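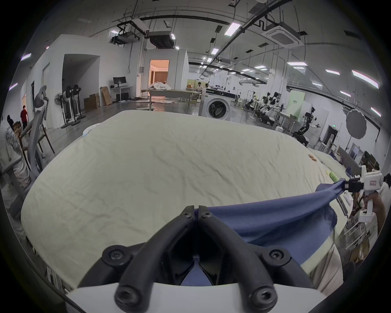
What does a folded cloth have to look like before it counts as folded?

Four corners brought together in twos, the edges lying along each other without a step bigger than a finger's width, and no lump in the middle that you can feel with a flat hand. We went back and forth over this for longer than I care to admit, and that is the wording we kept.

Foso Linen Notes, read me first

Welcome, and thank you for taking an interest in something as everyday as cloths on a bed. The collection is a set of written and photographed records of household linen being picked up, opened out, folded and put down again, mostly on a bed, now and then on a table. It was put together by Bimla Gautam and Ksawery Stępień, with a great deal of patient help from Marlies Prantl, who ironed more than her share and has strong views on fitted sheets (you will find them in the notes file, unedited).

What you get

There are 2,783 records in all. Each one covers a single piece of linen from the moment it is picked up until it is let go for the last time. The pieces themselves number 356 and include tea towels, napkins, pillowcases, hand towels, face cloths and plain squares of fabric we hemmed ourselves when the shops let us down.

Every record has a short line of text saying what was folded, how it started (flat, heaped, or hanging over the side of the bed) and how it ended up. Those lines were written by people, so you will meet "flannel" and "face cloth" for the same thing. I did mean to tidy this up. If it bothers you, the file called words.txt pairs the terms off as best we could.

The fold names

half: one fold, short edge to short edge
long half: one fold, long edge to long edge
quarter: a half and then another half across it
letter: in thirds, as you would for an envelope
roll: rolled from a short edge, loosely
heap: not folded, but kept in because people do leave things in heaps

Why a bed?

Beds are where most of us do this job, if we're being truthful about our own homes. A bed is soft and wide, and the cloth catches on the sheet below it in a way it never does on a polished table. Small things get left lying on the bedding too, and we let them stay. A record where the cloth comes down on top of something carries the mark "under" in the last column.

Things to watch out for

Blue cloths are a bit too common. We bought a large bundle early on and grew fond of them.

Pillowcases from the September batch had been washed with a different softener and slide about more than the others. They are marked S.

In 18 records the fold name and the written line disagree. Iraklis Mavromatis found these and we've left both versions in, as we could not settle which was right.

There is very little here about duvet covers. Folding one on your own is its own sort of misery and deserves a separate collection. Dionysis Tsolakis has started on that under the name Drultier, and so far it has 400 records and no proper instructions.

Using it

You are welcome to use the notes for teaching, study or plain curiosity. Please mention Foso Linen Notes by name, and do let Bimla know if you spot a mistake, however small. She keeps the list of corrections and likes getting post.

Last changed 2019-11-13: spelling put right in words.txt, two missing napkins added, "tea cloth" now paired with "tea towel".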